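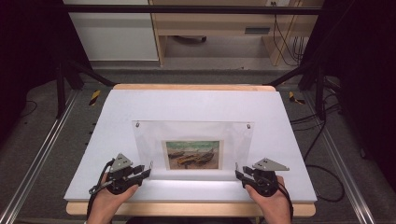 Small picture of boats on a beach, in a white mat.

Visits > Workshops > Plirnside

Home Visits Courses Members Contact

An open day at the Bergmann frame workshop

Our paper and print circle in Usden tries to make one visit every spring and one in the fall. In June we added a third, when the Bergmann workshop in Plirnside opened its doors for a day. I had wanted to see it for a long time. I have bought frames for most of my life and I knew very little of how they are made, and even less of what a bad frame can do to a picture over the years.

From Usden one takes the 34 bus to the last stop and walks along the canal. The walk is longer than the map suggests, and two of our members went over the wrong bridge and came to a tile warehouse. The workshop is in a brick building behind a bakery. The entrance is from the yard, up an outside stair with quite steep steps. People with bad knees should telephone in advance, and then somebody will open the goods door on the street side.

The visitors were taken in groups of 12. We had coffee while we waited for the group before us, and I used this time to look at the sample corners on the wall. Every molding the workshop can supply hangs there as a small L, from very thin black ones to a gold one as broad as my hand. On the back of each L is written the name of the profile and the price per meter. I found it pleasant that the prices were not hidden. In the shop where I usually go, one must ask, and then the answer depends a little on one's coat.

Our guide was Gunnel Dahlgren. She learned the trade in a furniture shop in Grumumside and changed to frames later, when her back did not want to lift cupboards any more. She speaks quietly and we had to stand close. She started with the cutting of the moldings, which is done in a separate room on account of the dust. The two blades of the cutter come down together and take out a piece in the form of a V, so that both ends get their 45 degrees in one stroke. She let us feel the cut surface, and it was as smooth as if it had been polished. A saw can do it also, she said, but then one has to sand, and when one sands by hand the angle is easily spoiled.

After this we saw the joining. Glue is put on both faces, and then a thin metal wedge is pressed in from below. For large frames she adds a piece of wood across the back of the corner. She showed a frame that had come in for repair, in which somebody had only used nails from the side. The corners had opened so much that I could put a coin in. It had hung over a radiator, and the wood had moved with every winter.

The part about mats was for me the most useful. A mat is the sheet of board with a window that lies around the picture, and I had always thought of it as decoration. Its first duty is to keep the picture away from the glass. When the air in a room becomes damp, small drops can form on the inner side of the glass, and a watercolor or a print that touches the glass will take up this water and may stick. Then one has a real problem. Gunnel Dahlgren had an old etching in a drawer to which this had happened, and a piece of the sky had stayed behind on the glass.

She also explained the yellow-brown line that one so often sees around the window on older pictures. It comes from cheap board made of wood pulp. The core of the board becomes acid with time, and the bevel, where the core lies open, burns slowly into the paper. I went home and looked at my own walls and found this line on three pictures. The remedy is to take them out and give them a new mat of cotton board. The line itself mostly remains, unless a paper conservator washes the sheet, and this costs more than many of the pictures are worth.

For the width of a mat she gave no fixed rule. Many people ask for a narrow one to save money, and the result is that the picture looks squeezed. She likes to leave 50 millimeters on a small picture and then to make the lower side somewhat wider than the other three. If all four sides are equal, the picture seems to slide down, although with a ruler one can prove that it stands in the middle. She held up two mats with the same print, and I must say that I preferred the one with equal sides. My neighbor in the group preferred the other. We did not agree about it on the bus either.

About colors she was strict. The mat should be a little quieter than the lightest place in the picture. A bright white beside an old print makes the paper look dirty, and a colored mat which repeats a color from the picture is a habit that customers ask for and, in her experience, get tired of. Small sea pictures in gray and green tones can take nearly every kind of white, she said, so these are easy.

Then came the question of glass. There was a table with samples: ordinary glass, glass with a coating against reflections, glass with a filter for ultraviolet light, and acrylic. I had believed that acrylic was only the cheap solution. It is lighter, it does not break into knives when it falls, and for large sizes or for a children's room she recommends it. On the other hand it gets scratched, and it draws dust when it is wiped with a dry cloth. For this reason one should never put it over pastels or charcoal, where the loose powder can be pulled off the paper. It should be cleaned with a soft damp cloth and nothing out of a spray bottle. A lady from the group admitted that she had used window cleaner for years. She was told to look at it against the light, and to decide then if she could live with it.

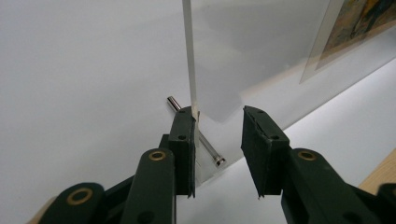
How long can a watercolor hang in a bright room?

It depends on the pigments, but any watercolor will fade in direct sun, so hang it on a wall that the sun does not reach and let it rest in a dark drawer for part of the year.

Somebody asked next if the filter glass makes this unnecessary. It slows the fading, but visible light does its damage also, and she has seen people who bought the expensive glass and then hung the picture opposite a south window with full confidence. Blues and reds in old prints usually go first. If one opens a frame and finds a strip of stronger color under the edge of the mat, one knows how the picture looked when it was young.

In the last room we could try one thing ourselves, which was to cut a window in a piece of board. The cutter runs along a metal rail with the blade held at a slant. It looks very simple. The difficulty is in the corners, where one must stop at exactly the right place. If one stops too early, the middle piece hangs on by a few fibers and tears when it is pulled. If one goes too far, there is a small cross in each corner which everybody sees. I produced both faults in the same mat. We had 30 minutes for this and I would gladly have had the whole afternoon. The blade, by the way, is changed after every few windows. A blunt blade makes a rough bevel, and most of us at home use the same blade until it does not cut at all.

I wrote down some smaller points that were mentioned between the rooms:

Tape from the stationery shop has no place in a frame, also not the kind that says it can be removed. Use thin Japanese paper and wheat starch paste, and only along the upper edge of the sheet, so the paper can hang freely and move.

The back of the frame should be closed with paper tape against dust and the small black thunder flies, which come in under the glass in summer and die in the middle of the picture.

Two little pads of felt or cork on the lower corners behind the frame let air pass between the picture and the wall. On an outside wall this is important.

A picture should be hung from two hooks if it is wider than one's shoulders. It then stays straight when the door is slammed.

Old labels on the back are to be kept. If the backing board must be thrown away, the label can be cut out and put in an envelope on the new one.

There was also a small sale of leftover moldings in the yard. The short ends were sold by the bundle, and they are long enough for a postcard or a small photograph. I bought one bundle in dark walnut color and one in plain oak — the oak was a mistake, it is twisted. One should look along the piece with one eye closed before paying, as a member of our circle told me afterward.

If I have something to criticize, it is the cold in the cutting room, and that there was no printed sheet with the addresses of suppliers. She dictated some of them and we all wrote different spellings. She promised to send a list to our circle, and when I have it I will put it on the members' page.

The workshop takes framing orders all year, but the tour is held only on the open day. Those who want to have a picture looked at may bring it in the mornings before ten, and a first opinion costs nothing. Bring it flat, between two boards, and please not rolled. I am going there again with my three pictures with the brown line, and I have asked for cotton board in a soft white, with the lower side a little wider.

Related visits

The paper mill at Grumumside
An afternoon with the bookbinders of Usden
Storing prints at home: notes from our winter meeting
Plirnside canal walk, with bakery
Course dates for mat cutting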